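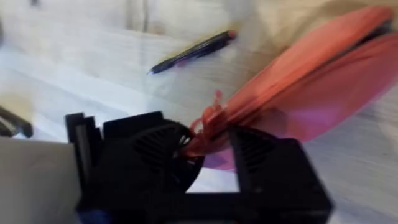
4.2 What people said after the river films

I'll admit I expected the Hosberg films to do better. We showed all of them to 85 people in Prelameo, and when I called everyone back in November only 29 could tell me which river the campaign was about. The rest remembered the music (it is very good music!) and a vague feeling that water matters. 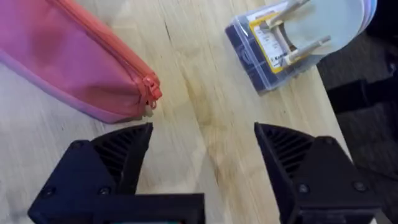

Figure 3. Zippered pouch on a wooden tabletop.

One viewer told us that the films made her sad for an evening and then she had no idea who to call, and could we please just put a phone number at the end. I heard that a lot — about 40 people asked for some kind of next step. So for the second round we added a plain card with the Hurix cleanup dates on it, and I changed nothing else. Section 4.3 has those results.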